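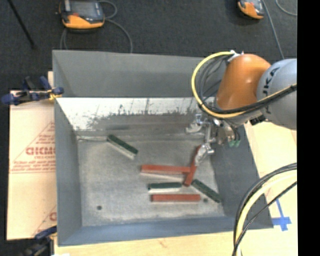 Figure 3. The gripper at the bin with red and dark green blocks, Mernbridge student cell.

January, by Eirini Kyriakidis and Domingo Bravo

4.2 Picking from the bin

So I'll admit the metal bin (Figure 3) was my idea, and Domingo still gives me grief about it. Our club had done all its early picks off a flat tabletop, and I wanted walls! Walls change everything – you can't just come in from whatever side you like, and a long block lying near the edge leaves the fingers very little room. We clamped the bin to the table so it wouldn't creep, then ran 200 picks per planner, with a fresh tip-out of blocks every time the bin was cleared.

Painemal, our own planner, scores each block by how much of its top face is showing and goes for the best one. Vellus is the simpler baseline Nélida wrote over a weekend, and it just takes the highest point it can find. I honestly expected them to be closer. Vellus got 40 fewer blocks out, mostly because it loves a steep block leaning across its mates and grabs it near the end, where it twists. Colour wasn't used by either one, it's only there so we could label the footage faster.

We use cookies to remember your reading preferences. Accept | Manage settings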